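1/
I have spent the last stretch of my life trying to get a shared workroom to put its cloths away. I'm going to write down how it went, because I have nobody left at home who'll listen to it.

2/
Background. The workroom has white tables, a metal shelving unit, a lot of daylight and a system for cloths. The system is mine. It lives in a document called Cloths, Final, which has been edited since.

3/
State of play as of 22nd May. Green on the table, of course. 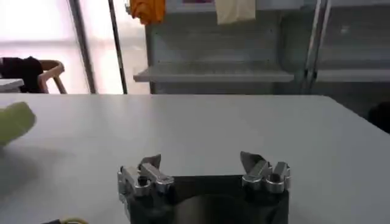
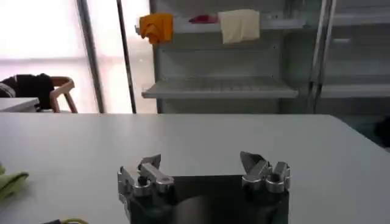
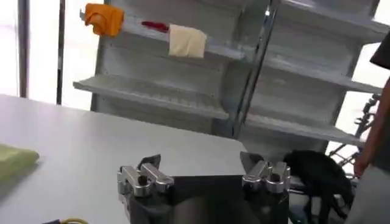 Orange and cream over the front of the shelf in that last one, with a little red thing between them.
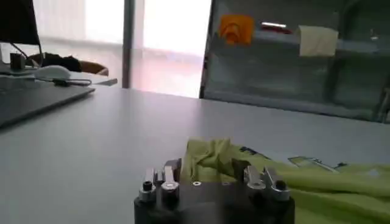
4/
The system, for anyone new. Cloths that are clean go folded on the shelf. Cloths that are in use are on the table. Cloths that are dirty go in the bin by the door. I thought three places for a cloth to be was a generous number of places.

5/
Then it met people. Azucena pointed out in the first week that a cloth you've used once to wipe up plain water is neither clean nor dirty, and asked where it goes. I said the shelf. She said, next to the clean ones? I said okay, the bin. She said, so we're washing water out of it.

6/
I've thought about this on the bus, in the shower and at a wedding.

7/
What we ended up with is hanging. If it's folded, it's clean. If it's draped over the front edge of a shelf, it has been used a bit and has more to give. Dulce Robles calls this the retirement ledge and I've asked her to stop.

8/
It does work, in the sense that everyone hangs things now. They'll hang anything. Last December I took a scarf, a dish towel and one leg of somebody's rain pants off that shelf in a single evening.

9/
Colors. When we ordered the cloths I had a color code. Orange for the tools, cream for finished surfaces, green for the tables. I printed it out. I put it in a plastic sleeve. It's a lovely sleeve.

10/
In practice the color code is that everybody wants the green one. It's softer. I don't know why it's softer, they came out of the same box. Darcy Tipoki says it's been washed more because it gets used more, and it gets used more because it's soft. So that's a loop and we all live inside it.

11/
This is also why the green one is never on the shelf. It gets as far as the table and stays there, sometimes sort of folded, sometimes in a heap with stuff on top of it. At that point it's doing the job of a tray.

12/
I raised the tray thing. Jaqueline Valdovinos said it stops small parts from rolling. I said we have trays. She said the trays are loud. I went and put a screw down in a tray and I have to tell you, it is pretty loud.

13/
New rule after that: a cloth may be a tray, but only one cloth at a time, and whoever made it a tray has to un-tray it before they leave. I wrote that sentence into an official document. I went to college.

14/
Numbers, for the person who asked under my last thread. We bought 200 cloths. When I did the big count there were 83. I looked in the bin, the washer, behind the washer and my own car. My car had 19.

15/
I did not put the 19 in the write-up. I'm putting them here, where it can only follow me around forever.

16/
Other things that drift onto the tables while we're all busy arguing about cloths: cables, laptops, mugs. Cables get a pass if something's on the end of them. A closed laptop gets until lunch. Mugs are a separate thread and my lawyer has asked me not to.

17/
Jackets. There are hooks. I installed the hooks. I used a level. Whatever's black and made of fabric in that room will still find a chair to sit on, or the end of a table to hang off, because the hooks are an entire walk away.

18/
Impi Niskanen did a test where she moved a chair over next to the hooks. People hung their jackets on the chair. She sent me the results in one line with no greeting and I think about it a lot.

19/
Washing. Warm, no softener, and I mean no softener. It leaves something behind and then the cloth just pushes water around the table like it's giving it a tour. Dry them flat or over a rail. If you put them in the dryer they come out square but smaller, and then nobody believes they're the same cloth.

20/
We tried a tub of Zolari for the stains. It smelled great. The stains also smelled great. We've gone back to an overnight soak in the big sink with ordinary powder, and a note on the faucet saying PLEASE DON'T PULL THE PLUG.

21/
Somebody pulled the plug. I don't want to get into it.

22/
Folding! Thirds one way, then in half, fold facing out. That way you can grab one without the rest coming with it. If you fold in quarters you get a fat little pillow and the stack leans. Open wire shelves make this worse, because a corner works its way through a gap and then you've got a cloth that's on two shelves.

23/
The fix for the gaps was a sheet of stiff card cut to size, laid on the shelf with the cloths on top. It cost nothing. It has lasted longer than the label maker, the second label maker and my patience with label makers.

24/
Speaking of which, labels. I had FOLDED = CLEAN on the upper shelf for a while. Then somebody added = HAPPY in pen. Then somebody else added a question mark. I took the label down, but I kept it.

25/
Things I'd do differently if you're setting up a room like this: buy one color. Just the one. Buy 100 at most and keep half of them in a closet that you don't tell Darcy about. Put the bin where people already drop things, and give up on where you'd like them to drop things.

26/
Also put the hanging spot at elbow height. Ours was up top to begin with and you had to really throw it. Some of the throws were good. Some of them are presumably still behind the unit.

27/
For the replies: yes, I've heard of paper towels. Yes, I know about the ones on a roll that you can rinse. Azucena brought some in. They got used to wrap a birthday present.

28/
And to whoever asked whether the little red thing on the shelf has a place it belongs — everything on that shelf has a place it belongs. It's on page two. Page two is in the sleeve, behind page one, where you have to take it out to read it, and I can tell from the dust how that's going.

29/
Update from this evening. I went in to wash the green one. I had the powder out and the sink filling. Jaqueline was using it as a tray. I stood there for a bit and then I washed a mug.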